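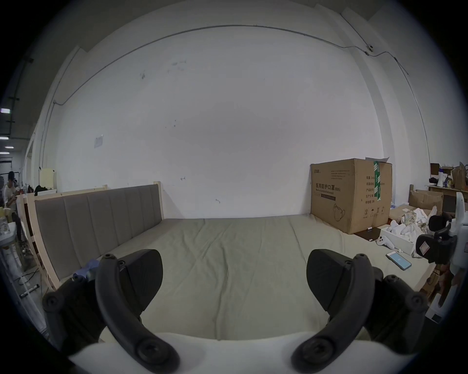
Bare mattress, light wooden bed frame, white wall behind.

Against the Dream Dictionary

Most printed dream dictionaries work as lookup tables. The reader enters with a noun and leaves with a meaning: teeth, loss; water, feeling; stairs, ambition. The Odimitz Dream Index, still the one I see most often on shared shelves, has 812 entries of this type, and I have used it long enough to say that the format is the fault. The entries themselves are no worse than those of its rivals.

A lookup table assumes that the symbol is stable across dreamers. It also assumes that the noun is the part of the dream that carries the message. Both assumptions can be tested at home with a notebook, and in my own records neither holds up well.

I have kept a dream log for 11 years. Each entry has fixed fields: time of waking, body position, last thing read or watched, the dream in the present tense, and one word for the mood on waking. Interpretation goes on the facing page and is not written until the next evening. The delay matters more than the other rules. A meaning written down at six in the morning tends to rewrite the dream that produced it.

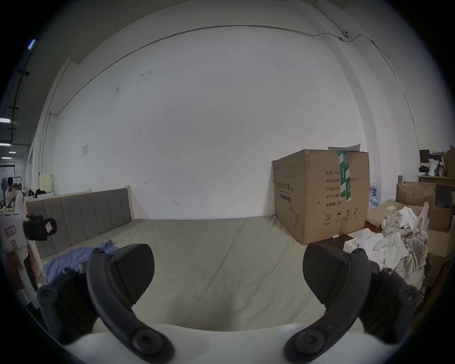 Headboard in gray vertical panels, with the mattress against it.

Take water, which the Odimitz gives as "the emotional life; if rough, conflict." Last November I went back through the log and marked every water dream I could find. There were 37. In most of them the mood word was neutral or pleasant, including several floods. Rough water went with calm mornings more often than with bad ones. A reader trusting the dictionary would have spent a good part of those years looking for conflicts.

The usual defense is that such books are only a starting point. I accept that in principle. In practice the starting point is also where most people stop, and a printed meaning has a weight that a beginner's own hunch does not. The Simanjuntak school, whose workbooks I otherwise recommend, asks students to write three private associations before opening any reference. Few of the logs I have been shown do this past the first week.
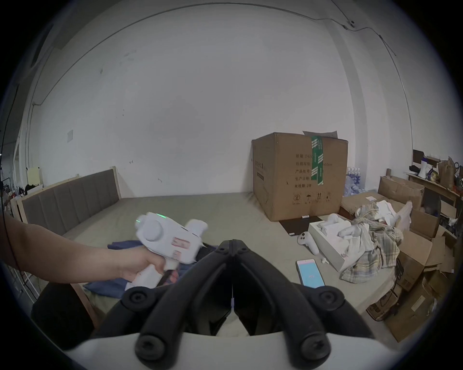
Residue is the second problem. A large share of dream material comes from the hours before sleep, and no dictionary has a field for it. A log can. I note the state of the room along with everything else: which lamp was on, what was on the chair, what was on the floor. Clothes in a heap on the floor, mostly blue, with a bit of red pattern showing underneath, would take me a few seconds to write down. If a red-patterned cloth then turned up in a dream that night, I would read it as residue first and as symbol second. The Odimitz entry for red runs to half a page and would send the same dreamer off after anger or desire.

None of this makes the dream empty. Residue is raw stock, and what the sleeping mind builds from it is still worth study. But the reading should attach to the building — the sequence, the change of mood, the point at which the dream turns — and the dictionary indexes only the bricks.

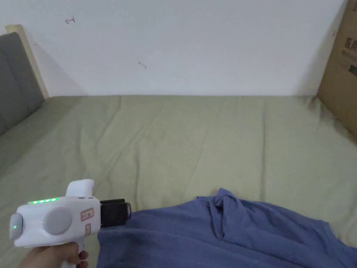 What a better reference would contain

I would keep the alphabetical list and cut the meanings. Under each noun I would print questions: was it yours, did it change, did you see it while awake in the past 2 days. The Dirutow card set comes close to this, though its cards are too small to write on and its section on animals falls back on the old equivalents.

I would also add an index by verb. Falling and flying have their entries everywhere, yet waiting, carrying and failing to dial a number are far more common in the logs I have read, and they get a line or nothing. The Irik method sorts dreams by verb alone. I find it too strict, and it loses places altogether, but two seasons of using it changed how I write entries. I now underline the verbs before I do anything else.

The objection I hear to all this is that it makes dream work slow. It does. A single entry takes me a quarter of an hour across both pages, and some months pass before a pattern can be seen at all. Anyone who wants an answer by breakfast will go on buying dictionaries, and the new edition of the Odimitz is larger than the last.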